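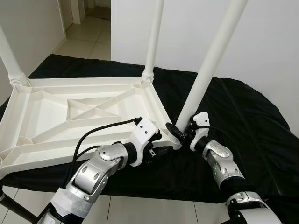 Programs > Student Robotics > Grant Reports

Search this site

Progress report to the Mandach Fund, second instalment
Prepared by Zarmeena Dogar, program coordinator, Pakell Robotics Club
April 7, 2019

The club has 41 members this year. Nine of them are on the assembly team, which is the part of the program your grant pays for. The team is preparing for the Vundier student challenge, where a two-armed robot has to put together a piece of household furniture. We chose a white plastic table with screw-in legs.

Work since the last report

In March the students finished the head camera mount and started recording practice runs with both arms. One gripper steadies the tabletop while the other brings the leg to its corner socket. Lining up the leg is the slow part. The threaded collars are hard to start straight, and the students have rewritten that section of the program twice.

Yasir Durrani, our technical mentor, has the team log every run, including the failed ones. The target is 100 logged runs before the challenge. Students now label their own recordings, and the younger members have picked this up quickly.

The team has also practised with both grippers holding white connectors at once, each with a long pole attached.
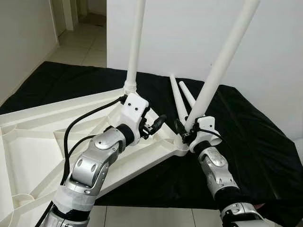 Spending

We spent $495 of this instalment on replacement gripper fingers, cable and a second table for parts. Aoki, our supplier, let us return one cable that was the wrong length. No other changes to the budget are requested.

Next steps

Finish the logged runs, then work on turning the legs fully home without letting go of the tabletop. We would also like to book an extra evening session before the challenge and will write separately about the room cost.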